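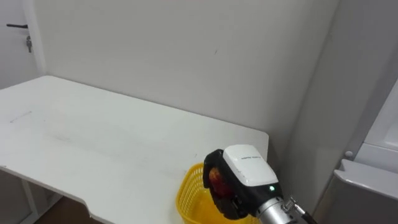
The Flandach basket in yellow, next to the white kitchen table.

Flandach Small Lattice Basket, Yellow
Item 828
Sold by Preltell, Brumenow
In stock

I have a soft spot for this one, so forgive me if this page runs longer than a small plastic basket deserves! I've carried the Flandach in the shop since I opened, I use it at home, and it's the thing I end up pressing on people who came in for a dish rack.

It's a small basket with open lattice sides and a thick solid rim. The color is a proper lemon yellow, not mustard and not that pale buttery shade that looks like it has been left in a window. If your kitchen is mostly white and gray (mine is, and so is the one in these photos) it's a cheerful thing to have on the table. I was a bit nervous the first time I ordered the yellow, I'll admit. I thought it would look like something from a kid's bath. Then I put fruit in it and that was the end of that.

What I use it for

Fruit, mostly. I know there are beautiful fruit bowls out there, and I sell a few of them, but a bowl has always annoyed me in one way: I forget what's at the bottom. With the open sides I can see what I've got from across the room. I buy less fruit at a time now and I eat more of it, which I'm happy to put down to the basket.

It's also the basket I carry out to the yard for tomatoes, and in February, when there are no tomatoes, it holds onions or the seed packets I've ordered too many of. A customer told me she keeps hers by the front door for gloves and dog leads. Another one bought a stack for a classroom. Small baskets find work to do.

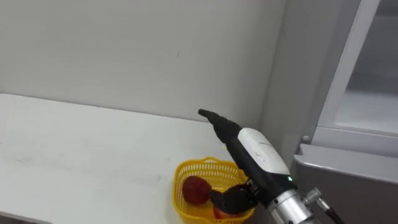 Two pieces of fruit, red and orange-red, in the yellow basket.

I like the way red looks against it. Plums are good too, and so are limes if you're the kind of household that gets through limes. A couple of pieces of fruit sit comfortably with room for more on top, but please don't expect it to take a whole week's shopping for a family. If that's what you want, look at the Flandach Large, which is the same idea with a lot more basket to it.

The details

Name: Flandach Small Lattice Basket
Item number: 828
Color: yellow
Material: plastic
Sides: open lattice, small rectangular holes in rows
Rim: solid, rounded
Corners: rounded
Sold as: single, or a set of 2
Suitable for: fruit, vegetables, pantry bits, bathroom shelves, desk clutter
Dishwasher: no, see below

About that dishwasher line. The maker says hand wash, and I say hand wash too, having ignored them once. Mine came out of a hot cycle with a slight lean to it. It still works fine, it just looks as if it's listening for something. Warm water and dish soap will do the job, and an old toothbrush is good for the holes if you've had something sticky in there (grapes, I'm looking at you). Shake it out and leave it upside down on the drainer. With so many openings the water doesn't have many places to hide.

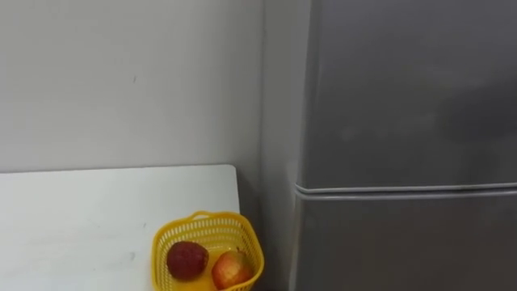
by Van Damme

Where to put it

I get asked this more than you'd think, and I do have opinions! My favorite spot for a small basket is the corner of the table nearest the fridge. You come in, you unload the groceries, the cold things go one way and the fruit goes the other, and you haven't taken more than a step. A basket in the middle of a table has to be moved every time you eat, or roll out dough, or spread out the mail. A basket on the corner gets left alone.

I'd keep it back from the very edge if you have a cat or a toddler, or a partner who swings bags around. It's light, which is lovely when you're carrying it and less lovely when somebody's elbow comes past. The first apartment I had in Brumenow was 600 square feet with a kitchen you could cross in one stride, and I knocked my basket off the table so many times that I moved it up on top of the fridge. That works too, but then you're back to forgetting what's in it.

On a shelf it's easy to pull out, thanks to the little tab on the rim. I didn't pay any attention to that tab at first – I thought it was there for looks. Now I hook a finger through it every time. On a deep pantry shelf it's a real help, and you can turn the basket so the tab faces you and leave it that way.
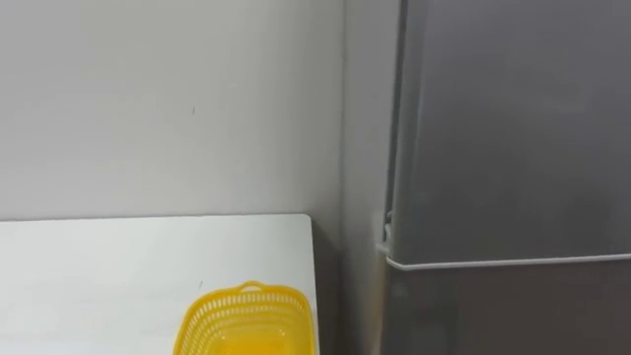 The small arched grip tab, at the middle of the far rim.

Things to know before you buy

The bottom of the basket isn't meant to hold liquid, and the sides certainly won't. If you've just rinsed your fruit, put a folded dish towel under the basket until it has dripped dry, or you'll have a puddle on the table. I've also had very small things slip through. Cherry tomatoes are fine. Blueberries I'd keep in their box. Loose paper clips, no, please get a tray.

Yellow plastic can pick up stains from beets and turmeric. A paste of baking soda and water has worked on mine, left for an hour and then rubbed gently. For anything tougher I haven't found an answer, so I'd use an older basket for beets.

They do nest, by the way, which is handy if you buy the set of 2 and only want one out at a time. I leave the tabs lined up at the same end when I stack them. If you put them together the other way around they can stick a little, and then you're standing there tugging at two baskets and feeling silly.

Is the color the same on every batch? Very close. I've had one delivery come in a hair brighter than the one before it, and I only noticed with the old and new side by side. If you're adding to baskets you already own and it matters to you, send me a note and I'll hold one up against mine in daylight before I pack it.

Ordering and pickup

You can order the Flandach through this page or pick it up from the Preltell shop in Brumenow. Orders placed before noon go out the same day if the basket is in stock. I pack them in plain paper with the smaller items from your order tucked inside, so if it looks like half your order is missing, check the basket first!

Returns are fine as long as it hasn't been used. Cracked in the mail? Send me a photo and I'll put another in the post, and you can keep the broken one for pegs.

You may also like: Flandach Large Lattice Basket, Flandach Drawer Tray, cotton dish towels (set of four).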